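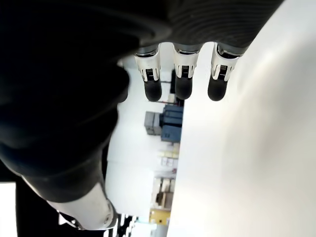
Plastic plates on a white table, yes or no?

pierina_f
Posted April 16, 2023
Right, need opinions please. We've had a big plain white table since December and I love it, but our old china looks wrong on it and I've chipped 3 of them already. I'm very tempted to go over to light blue plastic for everyday. Renzo says it'll look like a school canteen. Would you?

mugsandmore
I would! We did it when the kids were small and never went back. Pale blue on white is lovely, really fresh. Get ones with a proper raised rim though, or your peas will be all over the place.
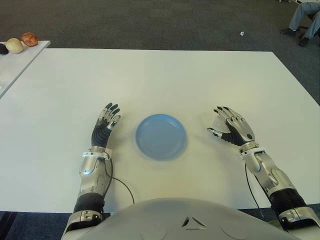 The shallow round sort are easiest to stack as well, and ours have been through the dishwasher for 5 years (top rack only, mind).

Renzo Piras
Renzo here, since I've been named. My objection is that plastic skates about. You go to cut a bit of chicken and off goes your dinner. Also knife marks.

tealeaf11
With Renzo on this one, sorry Pierina. Mine were scratched to bits by the second summer and tomato sauce stained them orange. Fine for toast, I wouldn't want a roast off one.

mugsandmore
What were you cutting with, a saw?? Ours have a few marks and you only see them if you go looking.

tealeaf11
Ordinary steak knives! Maybe mine were just cheap.

pierina_f
Could I do placemats for the skating? Or does that spoil the white?

mugsandmore
Thin grey ones would be nice. Buy 2 plates first and see how you get on.

Renzo Piras
I can live with 2. The china stays for Sundays.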